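Why does the cosmic ray count keep rising on the way out of the heliosphere?

Posted by Selim Aydoğan

I am working through plots of particle counts from a deep space probe for an evening course and I have two things I can't square.

The first plot shows low energy particles, the ones that come from the Sun. They drop off sharply near the boundary. The second shows galactic cosmic rays, and those go up over the same months. My textbook says the solar magnetic field keeps part of the galactic particles out. Fine. But if the field is so weak that far away, how can it stop anything at all? And why is the rise a slope with small steps in it, when the boundary is drawn as a line?

The axis says "counts/s, >70 MeV" on one and only "rate" on the other, if that matters.
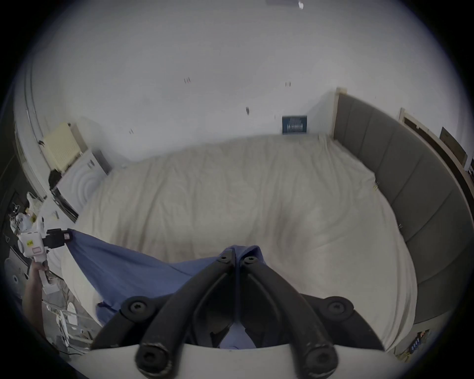
Blue cloth, gripped and pulled to one side

Ertuğrul Keskin

It matters, so start there. The first thing to check is whether the two channels share a time average. A daily mean and a 27-day mean of the same data will not show the same steps.

On the physics: the field is weak, but the distances are very large. What bends a charged particle is the ratio between its gyroradius and the size of the region it has to cross. A proton of 200 MeV in a field of 0.1 nanotesla has a gyroradius of a little more than 0.1 AU. The region between the termination shock and the heliopause is tens of AU thick. The particle turns many times before it gets through, and it also scatters off irregularities in the field. Inward travel is diffusion with an outward flow working against it.

That also gives you the slope. Diffusion against a flow makes a gradient, so the count rises gradually with distance. The steps are a separate matter - they appear where the probe crosses from one bundle of field lines to another with a better connection to the outside. At 900 MeV the steps should be smaller than at 200 MeV, as the gyroradius is larger and the particle averages over more structure.

Edit: for protons use momentum, not kinetic energy, in the gyroradius formula. I have seen this error twice this month.

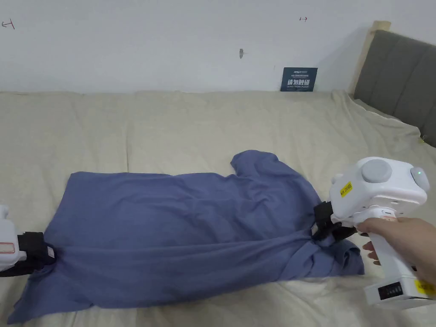
Blue-gray garment on the quilted bedspread

Birsen Demirtaş

I think it's just that the Sun's wind stops there and so the rays get in. Like a door. Solar ones go out through it and don't come back.

Sinan Toprak

The door picture covers the drop in solar particles but not the slope Selim asked about. See Ertuğrul's second paragraph.

One addition. A jump in cosmic rays alone was never enough to settle that a probe was outside. The direct test is plasma density. Outside the heliopause the plasma is colder and much denser, and the density can be worked out from the frequency of plasma oscillations when they occur. The magnetic field direction was expected to change at the crossing too, and it changed very little, so people argued over it for a good while. If your course notes give a crossing date from the particle plot only, look for the plasma wave plot and compare the two.

Selim Aydoğan

Thanks. The averages were different, 2 days on one plot and 27 on the other. I replotted both at 27 and most of the small steps are gone, the large one at the end is still there. Will look for the plasma wave data next.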